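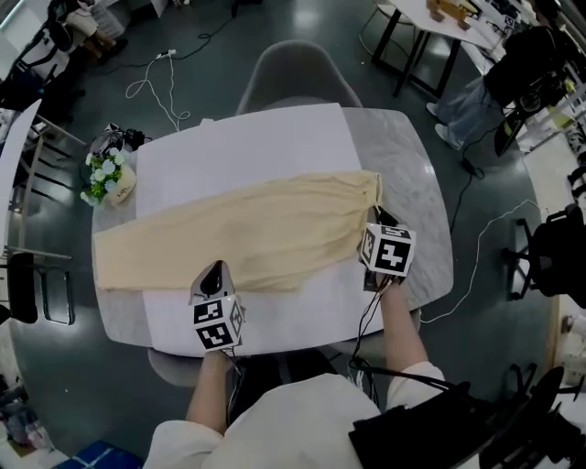
3.2 Folding long pieces

Long, narrow cloths gave us the most interesting results in the whole study! Most people already have a habit for a square napkin, but give them something long and soft and they have to think. Some bring one end over to the other, some fold in from both ends, and a few start rolling and then change their minds. We collected 881 folds at Vokosthorpe in October, of which 400 were of long pieces.

The table mattered more than we expected. A smooth top lets the cloth slide, so a fold that looks square can drift as soon as the second layer is pulled across. Soft cloth adds its own trouble – it stretches a little when lifted by a corner, and the two edges no longer match. Figure 4 shows a pale yellow cloth of the kind we mean.

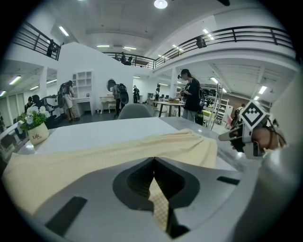 We sorted the first moves into six groups, following the scheme in Sisay's earlier Trevaskis notes. The largest group, by a good margin, was "smooth first": the folder flattens the whole piece before making any crease. These folds took longer to begin and needed fewer repairs later, and the finished stacks were a pleasure to look at.

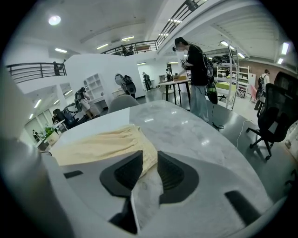
Figure 4. Pale yellow cloth, handled at the table.

Bunching was the other common start. Folders who gathered the cloth toward themselves often lost track of which edge was which, and about 2 minutes could go by before they shook it out and began again. Even so, several of them ended with very neat folds, and we would love to know how they find the edge by feel. Section 3.3 takes this up with the heavier towels.

Comments (3)

Edith Sánchez
I'm a smoother, my sister is a buncher. Sending her this right now.

grirkon_reader
Did you try it with a tablecloth on? Mine stops the sliding completely.

Adanech Sisay
Lovely to see the six groups put to use – the rollers deserve a section of their own!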